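Can It Do the Dishes Yet? Speaker notes, Esi Ofori
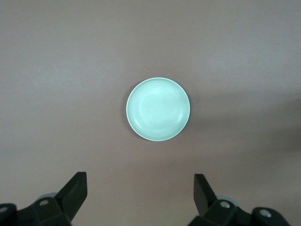
Slide 1: one green plate, two fingers, plenty of room.

Leave this up while people find seats. Don't talk over it right away.

OPENING

Hi everybody, I'm Esi. I spent eight years running the back half of a commercial kitchen before I got anywhere near a robot, so I come at this as a person who has carried a lot of plates. The question I get at every family dinner is "when can I buy one that does the dishes?" and I'm going to try to give you a straight answer by the end, or at least a less annoying one than I give my aunt.

(Pause. Ask for hands: who has a dishwasher at home? Keep your hand up if you love unloading it.)

So look at the plate. It's empty, it's sitting by itself on a plain tabletop, and it's a nice pale green that stands out from what's under it. As far as chores go this is the kiddie pool. And I still want to spend the next few minutes on it, because a plate is a mean little object!

WHY A PLATE IS MEAN

Do the thing with the real plate here. Put it flat on the lectern and try to lift it with two stiff fingers, straight down from above. Let it go badly.

What you do with your hand, without thinking, is slide a fingertip under the rim, or tip one side up, or drag the whole thing to the edge of the table and grab it there. Two flat fingers coming down from above don't have a great move. You can't go around the plate if it's wider than the fingers open. You can pinch the rim, one finger inside and one outside, but then the outside finger wants to get down low, right where the table is, and the weight is all hanging off one side.

Rim pinch is what most of us end up with. It's fine for a salad plate. With a heavy dinner plate it droops, and with anything greasy, well, bring a broom.

Then there's the shine. Go back to the slide and point out the bright patch in the middle of the plate. To you that's light. To a vision system having a bad day it can be a hole, or a spoon, or a smear that needs scrubbing. Same with the shadow over on the right side of the table.

THE SALSKA NUMBERS

Keep this short, people glaze over.

We ran our clearing test in April on the Salska setup. 1,049 tries at picking up one plate and setting it in a rack. It missed or dropped 113 of those. I was thrilled. Then I told my old dish crew and they laughed until they had to sit down, because that's more than one in ten, and any person who dropped that many on a Friday would be sent home before dessert.

(Wait for the laugh. If no laugh, move on fast.)

And that was single plates. When we stacked them, we quit after 17 tries and went to lunch.

WHAT'S GOOD RIGHT NOW

I don't want to be the grump up here, so say something about Van Acker. Their shop floor moves the same tray to the same place all day, and their arm is great at it. The tray has handles. The tray is always in the same spot, there's a fixture holding it, and when something goes wrong a light comes on and a person walks over. That's a chore a machine can do today and I'd happily put my name on it.

The folks at Favatport went a different way and changed the dishes - raised feet on the bottom so fingers can get underneath. I used to think that was cheating. I've come around. We changed our dishes for the dishwasher too (remember gold trim?) and I don't hear anybody complaining.

Brultadik: skip if running late. If there's time, tell the mug story.

SO, WHEN?

My answer for my aunt. Clearing one kind of plate off a clean table, in a place built for it: pretty close. Your sink tonight, with the lasagna pan and the fork hiding in the suds: no, and I wouldn't put a date on it for you.

Then questions. Somebody will ask about folding laundry. Send them to the coffee table after, I have opinions and they won't fit in the slot.

Take the plate home this time.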